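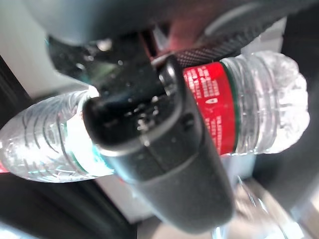

La consigne, encore elle

Depuis le mois de mai, on nous reparle de la consigne sur les bouteilles en plastique, et cette fois avec des affiches, un stand devant la gare et une application à télécharger. Le projet s'appelle Skustura. Il est porté par la société Killine, qui fournit les automates, et par l'enseigne Zomon, qui leur prête ses entrées de magasin. Plusieurs lecteurs m'ont demandé ce que j'en pensais. Pas grand bien, mais je veux bien m'expliquer.

Le principe paraît simple. On paie quelques centimes de plus à la caisse, on rapporte la bouteille vide, on récupère ses centimes. Sauf que, dans la version présentée à la réunion publique, on ne récupère pas des centimes : on récupère un bon d'achat, valable chez Zomon, pendant deux mois. J'ai posé la question de ce que devient l'argent des bons périmés. Réponse : « Le modèle économique est en cours d'affinage. » Je note la phrase telle quelle, elle me paraît plus instructive que le dépliant.

Le dépliant, parlons-en. Il promet de « boucler la boucle ». Or une bouteille recyclée ne redevient pas forcément une bouteille. Elle peut finir en barquette, en fibre, en rembourrage de couette, et une couette ne repasse pas par l'automate du supermarché. Killine assure que la matière collectée retournera à l'usage alimentaire. Dans quelle proportion ? Chez quel recycleur ? Il n'y a rien là-dessus, ni dans le dépliant, ni sur le site, ni dans le courrier que j'ai reçu après avoir insisté.

Kolbrún Eyvindsson, qui a grandi en Islande et habite maintenant derrière l'école, me trouve trop sévère. Chez elle, on rapporte ses bouteilles depuis l'enfance, par sacs entiers, et cela ne fait débat pour personne. « Vous discutez de la chose comme si c'était une expérience de laboratoire », m'a-t-elle dit. Elle a raison sur un point : la consigne fait revenir des bouteilles, et il en traîne moins dans les fossés. Je lui accorde volontiers les fossés. Mais elle est remboursée en argent, elle, et sans avoir à créer un compte.

Car il faut un compte. Nom, adresse électronique, numéro de téléphone, et une case déjà cochée pour recevoir les offres des partenaires. Ma voisine du dessus n'a pas de smartphone. Elle trie depuis que les bacs existent, elle rince même les pots de yaourt, et elle paiera le supplément comme tout le monde sans jamais en revoir la couleur. On m'a répondu qu'elle pourrait se faire aider. Par qui, à quelle heure, ce n'est pas précisé non plus.

Il y a ensuite la question du bac jaune. Le plastique transparent des bouteilles est à peu près la seule chose là-dedans qui se revende correctement. Si les bouteilles partent chez Zomon, la commune garde les films, les barquettes noires, les emballages dont le tri ne veut pas, et la même facture de ramassage. Ánh Lại, qui suit le dossier pour l'association Wiriya, a demandé au conseil une simulation budgétaire. Elle l'attend toujours. Il paraît que le calcul est compliqué – je veux bien le croire, raison de plus pour le faire avant d'installer les machines.

On me dira que c'est mieux que rien. C'est possible. Seulement « mieux que rien » suppose qu'il n'y avait rien d'autre sur la table, et nous avions autre chose. La fontaine de la place est coupée depuis trois ans pour une histoire de vanne. Le gymnase n'a pas de point d'eau accessible en dehors des vestiaires, si bien que les jours de tournoi la buvette vend de l'eau en pack à des enfants qui ont une gourde vide dans leur sac. Réparer la vanne ne demande ni application ni partenaire, et on ne peut pas coller de logo dessus. Je me demande parfois si ce n'est pas là le problème.

Killine annonce cinq automates pour commencer, tous dans des magasins du même groupe. Le marché du centre n'en aura pas, l'épicerie de la rue basse non plus, alors qu'elle devra encaisser la consigne comme les autres.

La convention passe au vote le 21 mai, salle des mariages, à 20 heures. La séance est publique et on peut déposer ses questions par écrit à l'accueil de la mairie. J'en ai déposé deux : l'une sur les bons périmés, l'autre sur la vanne. Je publierai les réponses dans la prochaine lettre, s'il y en a.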